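Hi Sheena,

Quick catch-up on the Rerov lunch club for the quarter to April 30, 2023, as I promised Callum I'd get it to you before the grant panel sits. It's been a good stretch, mostly! We're up to 91 people on the books, and on a busy day 75 of them sit down to eat, so the hall is noisy and the soup goes fast.

The new cooker is in (hooray) and Ebenezer Dramani has more or less adopted it. He's switched us to two mains, one of them always meat-free, and the grumbling lasted a fortnight. We did lose a session in the cold snap when the boiler packed up, and Lachlan Ogilvie drove hot meals out to 17 of the regulars who couldn't have managed otherwise. His petrol is in the travel line, which is why that looks higher than last time.

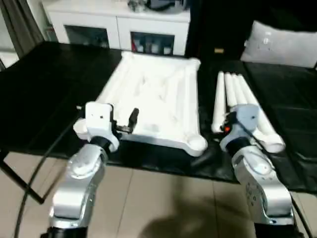

Money next, as I know you'll be asking. Food costs are up again, eggs and oil worst of all, and we've spent nearly 75% of the year's kitchen budget already. I've moved a bit across from publicity, where we'd hardly touched it. The other thing I'd like to buy is serving kit: plain white trays, same sort of thing as the one on the black tabletop, enough for every table so people aren't balancing a bowl and a pudding on the way back to their seats. Jessie Haldane has had a price from Luik and is waiting on one from Roltum.

Still to do: the food hygiene refresher for five of our helpers, and the ramp at the side door, where the joiner keeps putting us off. I'll chase him again.

Would you be able to tell me whether unspent travel money can roll over to October? Come for lunch if you're passing, it's usually fish pie.

Callum Cairns has the receipts if you want them sooner.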